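Section 4: Setting Up the Hakilum Label Printer

Okay, the printer is out of its box and you've peeled off all that blue tape (check under the lid too, I missed a strip the first time). Now we get labels coming out of it.

What you need: the printer, its power cord, the USB cable, one roll of labels and a computer. Leave the second roll sealed for now.

1. Put the printer somewhere flat, with a hand's width of space behind it. The roll cover swings backward and it will hit the wall if you push the thing all the way in.

2. Plug in the power cord first, then switch on. Wait for the light to stop blinking and stay green.

3. Squeeze both side tabs and lift the cover. It feels like it's going to snap. Keep going!

4. Drop the roll onto the spindle with the labels facing up and coming off the top. Slide the gray guides in until they just touch the paper.

CAUTION: Don't pinch the roll with the guides. If it can't turn freely, the labels creep sideways and jam under the cutter, and then you're in there with tweezers.

5. Pull the end of the roll through the front slot, close the cover until both sides click, and press Feed once. One blank label should come out and stop right at the gap.
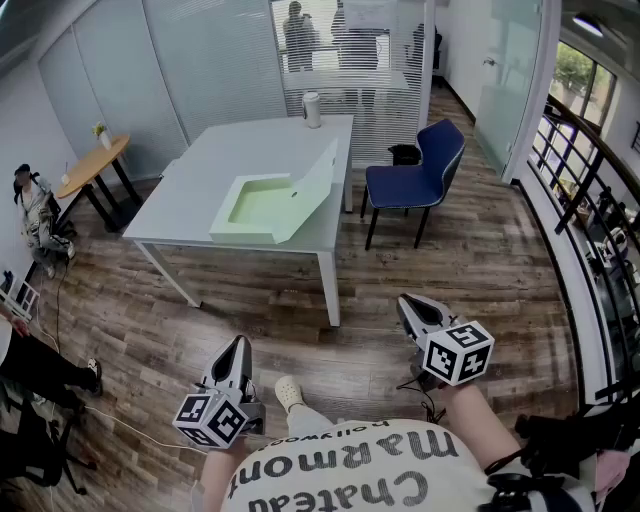
6. Now the USB cable. Your computer will probably offer to install a driver by itself — say no, and run the Covitari installer instead. The automatic one prints fine but it doesn't know the label sizes, so everything lands half an inch too low.

7. When the installer asks for a label size, pick the one printed inside the cardboard core of your roll. Restart if it tells you to.

8. Print a test label. I always use a real address, a long one, so I can see if the last line gets chopped.

Note: If the print looks faded, go to Settings, then Darkness. It comes set to 8. I run mine at 12 and Nadine Twal, who ships a lot more than I do, keeps hers there too. Going higher just wears out the print head.

Note: A full roll holds 2,000 labels. The counter in the software doesn't reset when you change rolls, so hit Reset Count yourself or it'll nag you about being empty.

CAUTION: Turn the printer off before you clean the print head, and give it ten minutes to cool down. Use the cleaning pen that came in the bag, never a knife or a fingernail.

If the light blinks red after all this, open the cover, reseat the roll and press Feed again. Still red? Skip ahead to Section 7, Jams and Error Lights.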